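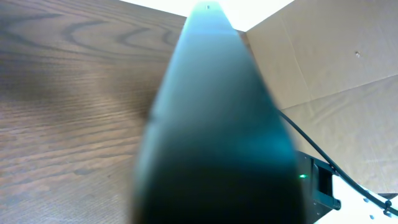
January, just after four. Tea gone cold again and I don't care, I've been sorting the old tech pile since lunch and I'm having a lovely time! Three carrier bags of leads so far. Kept the long Joltora one and the short spare, and let go of everything with a plug shape I couldn't name.

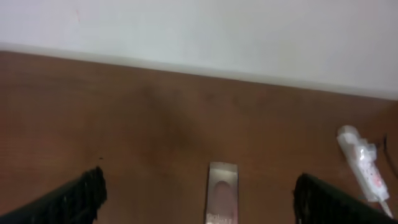 Then the boxes. I used to keep every single one, the lids, the little paper trays, the lot. My rule today is that a box stays if the thing it came with still gets used, and I'm sticking to it. The Brumach radio box has gone flat into the recycling - a proper thrill, it was huge.
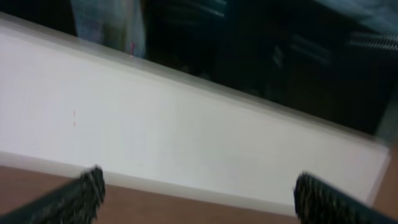 What about the manuals? They go in the Jorside folder, one copy each, English pages only.

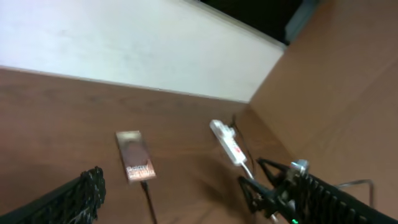 Phones took the longest. I found my old number list, and the charger I turned the house upside down for last summer, and a receipt for 190 that made me sit down. The Galaxy box can stay, it's slim and will stand up next to the folder. The white power strip is staying too, I never have enough sockets at that end of the room. Tomorrow I want to do the camera drawer, and label the leads properly this time, with the green tape - if I can find the green tape. Soup for tea.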